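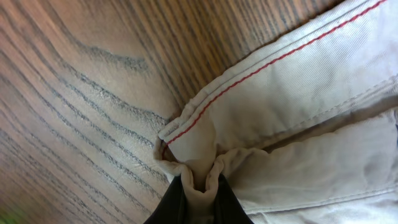
Folding a shirt well is mostly a matter of starting with the garment flat, and hems are what get in the way. A doubled edge is stiffer than the cloth around it, and it holds whatever bend it had when it came out of the basket. On the light gray twill, the hem with the red stitching has kept its line while the softer fabric below it has bunched into several layers. If you fold on top of that, the lumps stay inside and you find them again when you put the thing on.

This page covers how I fold shirts with a chest pocket, plus jeans and other heavy bottoms, on a wooden table. I wrote the first version in October for the people who share the laundry room at Grirnlow, and Domingo Bustos has since sent corrections to the part on jeans, so I redid it.

Last changed Apr 8, 2020.

## What you need

- A table you can stand at. A bed works, but the mattress gives under your hands and the creases come out soft.
- A dry cloth to wipe the table first.
- A clothes brush or a lint roller.
- Somewhere to put the finished stack so it isn't moved twice.

You don't need a folding board. I had one from Vimness and it was fine for dress shirts, but too narrow for anything I wear on weekends. If your table has an open grain, run your palm over it before you put knits down. Rough spots will pull a thread in a ribbed collar. Ours got a light sanding and two coats of Prerkis oil, left to cure until it no longer marked a paper towel.

## Before you fold

Shake each piece once, hard, holding it by the shoulders or the waistband. Close the zippers. Empty the pockets, including the chest pocket, where receipts like to hide.

Look over the front and back for marks while the garment is open. It is easy to miss a faint one on pale gray cotton, and once it has sat in a drawer for a season it is harder to get out. Anything marked goes back in the wash pile. Don't fold it "for now."

Then do the hems. Lay the edge on the table and pull it between both hands, working from one side seam to the other. Where the band has rolled over at a corner, pinch the corner, turn it back, and press it with your thumb for a few seconds. Contrast stitching is handy for this because you can see right away if the row is straight. With tonal stitching you have to go by feel.

## Shirts with a round collar and a chest pocket

1. Lay the shirt face down with the collar away from you. Smooth from the center out to the sides.
2. Fold one side in toward the middle. The fold line should start halfway along the shoulder and run straight down to the hem. On most shirts this lands just outside the pocket, and you want it there. A fold through the pocket leaves a ridge.
3. Lay the sleeve back along the fold you just made. Short sleeves need one turn, long sleeves two.
4. Repeat on the other side.
5. Bring the hem up to a hand's width below the collar, then fold once more so the bottom fold meets the base of the collar. For a deep drawer, stop after the first fold.
6. Turn the whole thing over, collar and pocket up, and even out the edges with the flat of your hand. 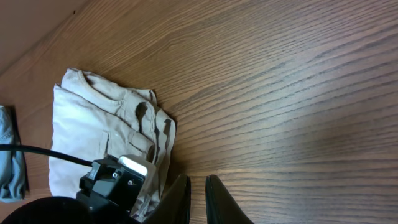 *Light gray shirt, folded, with the ribbed collar at the upper left. The layers are slightly offset along the right side.*

Edges that step like that are fine for a drawer. If you are stacking on an open shelf, the steps add up and the pile starts to lean by the fifth or sixth shirt. To fix it, open only the last fold, line up the sides, and close it again. Starting over from step one is rarely worth it.

Ribbed collars should never be folded across. Leave the collar as the top edge — it keeps its shape better and you can tell the shirts apart when they are stacked.

## Jeans and heavy bottoms

Keep denim off to one side until the shirts are finished. New denim can rub dye onto light cotton, and faded pairs sometimes do it too if they are damp.

1. Hold the jeans by the waistband and put one leg on top of the other, back pockets facing out.
2. Tuck the point of the seat in so the long edge is straight.
3. Fold the hems up to just under the waistband.
4. Fold in thirds from the bottom.

Domingo's correction was to step 2. I used to leave the point sticking out, and he's right that it makes every pair in the drawer catch on the next one.

Twill work pants go the same way, but press each fold down before making the next. Twill springs back more than denim does.

## Stacking

Heaviest on the bottom, folded edge facing out. Rotate so the last washed goes underneath. The shelves on the Zúñiga side of the room are shallow, so use the extra fold from step 5 there.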